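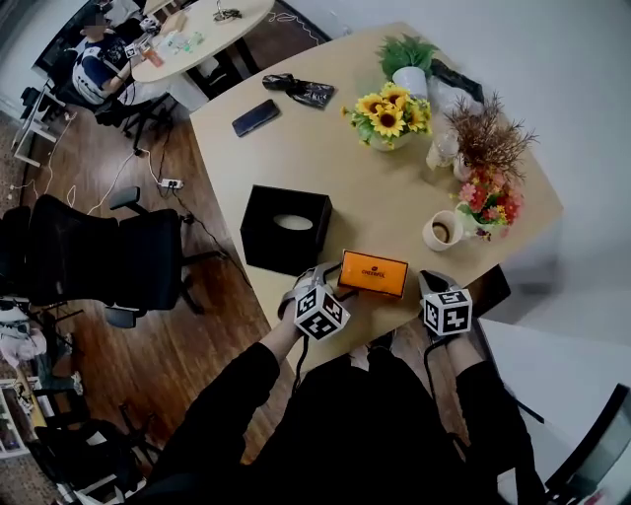 3.2 Unfinished drinks and the recording of intake

Diary studies of coffee drinking usually ask people to write down each cup when it is poured. The amount poured is then treated as the amount drunk. Oyewole households in our pilot told us that this did not match their habits, and many described cups that were left on a desk or table and thrown away later. A cup in use often carries signs of this. In Figure 1 the white ceramic cup near the right edge of the table holds a dark drink, and a brownish coffee ring can be seen inside it. A ring of this kind shows up well against a pale glaze and much less well against brown or black stoneware, so participants were asked to note the inside colour of the cups they used most.

The main sample was made up of 36 households in Wunon and Silside, recruited through surgery waiting rooms and a notice in the free paper. Between them they returned 3,632 usable cup entries. Each entry gave the time of pouring, the type of drink, whether milk was added, and an estimate of what was left when the cup was cleared away. Estimates were given in quarters. Aminu Isah went through the entries in April and set aside those with no clearing time.

Print this page | E-mail this article

Entries made at home and at work were kept apart. At work, cups were more often topped up before they were empty, and the diary had no good way to show this. We had asked for a new entry each time the kettle or pot was used, but several participants wrote one line for the whole morning. These lines were kept in the file and left out of the volume estimates.

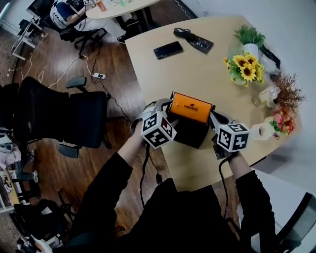
The question of who clears the cup also matters. Where one person made the drinks and another washed up, the two accounts of how much was left did not always agree. We used the washer's account in such cases. It was normally written down at the sink, whereas the drinker's account was often filled in at the end of the day. The Ratel diary form has a single box for leftovers and does not say who should complete it. We added a second box and a line for initials.

Tea was recorded on the same form but is dealt with separately in Section 4. Iced coffee was too rare in either town to be worth analysing, and the entries for it were grouped with other cold drinks.

2 shares | 2 comments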